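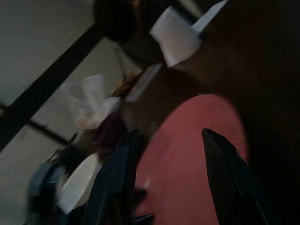
## Glaze bench, May 8, 2022

Batch 709 out of the kiln this morning. Opened a bit warm, I know, I know. Heard one ping from the back of the lower shelf, haven't found what it was yet.

Short version: the pink is back on the dinner plates but not all the way out to the rims. Test tiles better than the plates, as usual. Tan patches on the pieces closest to the elements. Lower shelf more even than the upper. Lowri likes the patchy ones, Pakzad will not, and Pakzad is the one paying for plates.

### What went in

Same chrome-tin base we've been chasing since winter. Frit, silica, kaolin, whiting, tin, the tiny pinch of chrome. Changes from last time:

- whiting up a little more
- tin left alone
- chrome weighed on the small scale this time, premixed dry with some of the silica and sieved before it went in the bucket
- new bag of frit from Nevance, opened fresh, lot number is written on the bucket lid
- Prastia clay body for everything, tiles and plates both, no mixing in the old scraps

The dry premix was Parviz's idea and I'm keeping it. Hardly any green specks. Last batch had them all over the feet and I blamed the sieve for weeks.

### Tiles

Four tiles, all on the same shelf, all from the one bucket.

1. Single dip, quick. Thin, pinkish gray, you can see the clay through it at the texture. Not useable.
2. Single dip, slow count. Nice. Dusty rose, soft, breaks a bit lighter over the ridges. This is the one I want.
3. Double dip. Deeper, going toward raspberry where it pooled. Some crawling at the top edge where the first coat had dried too long before I got back to it. My fault, phone.
4. Double dip over the white liner. Weird. Pink bled up into the white, blotchy. Pretty but no way to repeat it.

So thickness is still the whole game. I'd been treating it as a recipe problem and the recipe is probably close enough now. Put a hydrometer reading on the bucket lid every time from here on, please, both of you. Also stir from the bottom, the frit sits down there like concrete after a weekend and the first few pieces get mostly water and clay.

### Plates

Color in the wells is good. Rims are the trouble. Glaze thins on the curve when you dip with tongs and turn, the edge drains first and then it drains again when you flip it over. Out of the kiln the rim goes tan and the well stays pink, so it looks like two glazes with a bad join.

Things to try, cheap ones first:

- dip rim first, hold, then roll the rest through
- second quick dip of the rim only, once the sheen is gone
- a bit more bentonite or a few drops of gum so it hangs on better
- spray. Don't want to spray. Booth filter needs changing and it's chrome, so masks and wipe down and the whole production

Lowri says the ones she poured had better rims than the ones I dipped. I went and looked and she's right. Poured ones are heavier at the lip. They also have a run down the back of the foot but that could be sponged. Pouring is slow though and Pakzad wants a full set for the restaurant, plus spares. Need to time it with a bucket and a stopwatch before anyone promises anything.

Tongs leave marks too. Fingernail size bare spots. Dabbing them with a brush works if it's done right away, shows as a dark dot if you wait.

### Firing

Zevoton controller, the medium program with the hold, 3 thermocouples hooked up like we agreed. Top one reads hotter than the middle through the whole second half. Either it's really hotter up there or the top thermocouple is drifting, and I can't tell which from the log. Witness cones say hotter: top cone down flat, middle one bent the way it should be, bottom one a touch stiff.

That matches the color. Overfired pink goes washed out and brown on us, and the upper shelf is where the tan is worst. Also the lids of the two jars up there ran enough to stick. Got one off with a tap from the rubber mallet. Other one is a paperweight now.

Next load: nothing pink on the top shelf. Put the blues up there, they don't care.

Other suspect for the tan is zinc. The celadon-ish green Parviz has been testing has zinc in it and some of those tiles were in the same load. Everything I've read says zinc *in* the glaze kills chrome-tin pink, not zinc sitting across the kiln from it. But I don't want to argue with a kiln. Separate loads until the pink is settled. Sorry Parviz.

And the reverse. Chrome fumes onto the tin white. One of the plain white mugs has a pink blush on the side that faced the plates. Lowri wants to keep the mug. Fine, but that tells us the chrome is moving around in there, so no white orders in the same load either. Put that in the loading notes.

### Batch sheet for next time

Mixing this up fresh instead of topping off the old bucket. Order of doing things:

- weigh chrome and silica premix, shake in the lidded jar, sieve
- everything else dry into the bucket, masks on, fan on
- water last, less than you think, leave overnight
- sieve twice. Coarse then fine
- specific gravity, write it on the lid AND in this book
- dip a tile before any plates go near it

Biscuit needs wiping down first. Damp sponge, then let it dry all the way. Had pinholes on some of the plates in lines that look just like where the dust sits after trimming.
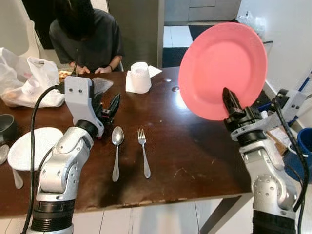
and do the wiping somewhere away from the open bucket. The crumbs end up in the glaze, then on the next plate, then I spend an afternoon with the diamond pad.

Wax resist on the feet: use the old tin, the new one beads up on Prastia. Let it sit before dipping. If it drips on the face of a plate it has to go back through bisque, don't try to scrape it, you'll see the scrape after.

### Fit

No crazing on the tiles so far. Plates, one of them has a few lines on the back near the foot ring, thick spot. Did the freezer and boiling water test on a second from last batch, three rounds, no new lines. Did the lemon slice overnight as well, no change in color under it that I can see. Shine is the same where the slice was.

For a restaurant that isn't enough. They'll go through a dishwasher constantly. Want to send a glazed piece off for a leach test before we quote, Lowri has the form someplace. Ask her about cost. The knife marks test was ok, metal lines wiped off with the powder cleaner, glaze itself not scratched.

### Pakzad order

Spoke on the phone. They saw the tile from March and want "that one". That one was a double dip on a different clay, fired in the small kiln. Told them color will vary some from plate to plate and got a long pause. Should bring them three plates that show the range, light, middle, deep, and get them to say yes to all of it in writing. Otherwise we'll be sorting on the loading dock.

They also asked about oval platters. Not until the rims on the round ones are right. Ovals drain even worse off the long ends, I remember from the green ones.

### Leftover stuff

- Nevance invoice still has the wrong frit on it. We got the right bag. Parviz to call.
- top thermocouple: swap it with the middle one and refire with cones, if the hot reading moves, it's the thermocouple
- shelf wash flaking on the upper shelf, scrape and recoat before the next load. Found a crumb of it stuck on a plate
- small scale needs batteries, was blinking during the chrome
- grind the feet of the six good plates
- still haven't found the ping. Check the lower shelf mugs for a dunt, tap each one and listne for the dull one

Mixing tomorrow if the whiting shows up. If not I'll glaze the blues and fill the top shelf.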